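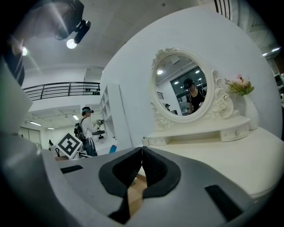 Why do small labels keep repressing the same library music? Mostly, I think, the tapes that survive are the ones already copied once, so a label picks from a short shelf.

July, by Celeste Correia

3.2 Which records come back

I went through the Drurkell catalogue with Gopinath Pillai, who knows it far better than I do (he owns most of it!), and we logged 327 titles. Only 30 had ever been reissued, and four of those had come out on both Gekden and Plokham, with different sleeves and, to my ears, the same transfer.

I'd expected the jazzier sides to win, and they didn't. It was the odd electronic ones, the stuff cut for science programmes, that kept turning up. Gopinath puts this down to DJs. I'm less sure, as Maurya pressed 565 copies of a very plain string album and sold the lot by the Thursday – so somebody out there wants strings. We didn't count downloads, and I'd treat anything I say on those as a guess.

Figure 1.

We use cookies to remember your reading settings. Accept / Manage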